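Braludero Teaching Station – Set-Up and User Guide
Section 4: Recording a task by remote control

By now both arms should be bolted down, powered and talking to the station software (if they aren't, go back to Section 3 and take your time over it). This section walks you through your first recording. Please don't be nervous – everyone's first few are a bit clumsy, and you can throw away as many as you like.

Before you begin

1. Clear the table of anything that isn't part of the task. Pens and coffee mugs have a way of ending up in recordings.
2. Choose something short and simple. Putting an object into a cup is a lovely first task.
3. Check that each wrist camera cable has enough slack to follow its arm all the way to the far side of the table.
4. Make sure you can reach the emergency stop from your chair without leaning.

CAUTION: Keep hands, sleeves and long hair away from both arms whenever the Follow light is on, even if you are only using one of them.

Recording

5. Sit down, take hold of the two hand controllers and press Align. The arms will move slowly to match your hands.
6. Open both grippers fully. Park the arm you don't need off to its own side, well clear of the work.
7. Press the left pedal to start recording and wait for the beep.
8. Pick up the object and carry it over at a gentle, even pace. If you get a little lost on the way, just stop, think and carry on. Small corrections are useful to the robot, so please don't feel you must be perfect.
9. Bring the object over the cup and lower it straight down. Don't open the gripper until the bottom of the object is inside the rim.
10. Release, back the gripper away and press the left pedal again to stop.

The right arm at the light blue cup, gripper open and gripper holding a can:
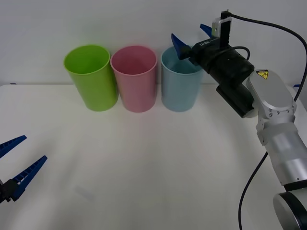
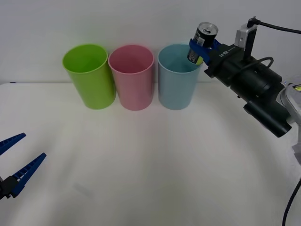
11. Type a short name for the recording and choose Keep or Discard. Discard anything where you bumped the table or knocked something over, unless you're collecting recoveries on purpose (see Section 6).
12. Put everything back, shifting the starting position of the object slightly, and go again from step 6.

NOTE: We suggest 50 good recordings before you train for the first time. Jerome Dumlao, who tested this guide for us, kept 57 and was very pleased with the result.

NOTE: Take a proper break after each batch. Tired hands make jerky recordings, and the robot will copy the jerks quite faithfully.

If an arm stops following you, let go of both controllers, press Align and wait for the steady tone before trying again. Error 118 means the two sides have drifted too far apart – restart the station software and repeat step 5.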